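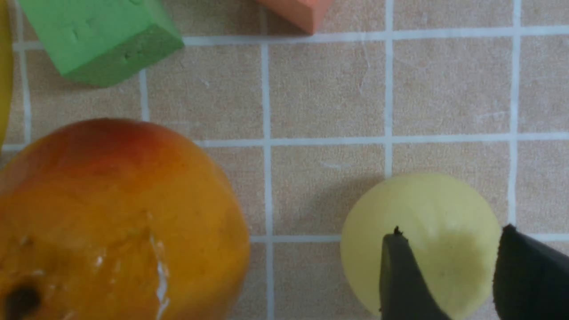
I keep my ripening fruit out on the tile these days, and I'm never going back to the big bowl. The bowl looked lovely, sure, but whatever landed on the bottom got squashed, and I'd only find out when I smelled it!

Mangoes first, because they're the ones I get asked about. Don't go by color. A red blush mostly tells you which side got the sun, and I've cut into gorgeous rosy ones that were hard as a turnip. Press gently near the stem instead. If it gives a little, like a ripe avocado, it's ready. Give it a sniff there too (you want sweet, not boozy).

Torn or scuffed skin doesn't mean the trash. I move that mango to the front of the line and eat it the same day, or cut it up and freeze the pieces flat on a tray. Trim off anything brown or mushy under the tear. If it smells sour, toss it.

Small round fruit gets its own spot a few inches away. Apples give off the gas that hurries everything else along, so I only park one next to a mango when I'm impatient. Bananas do the same trick. Once a mango is soft, into the fridge it goes, and it'll usually hold a few more days.

For grout, my neighbor Steinar Ketilsson got me onto baking soda mixed with just enough water to make a paste. Old toothbrush, scrub along the lines, wipe with a damp cloth, done. Mango juice is sticky stuff and it will find every groove you own, so wipe it up right away. And please test a hidden corner first if your tile is natural stone – I skip vinegar on stone completely, it can etch the surface.

Next time I'll get into pineapples, and what I do with the tops.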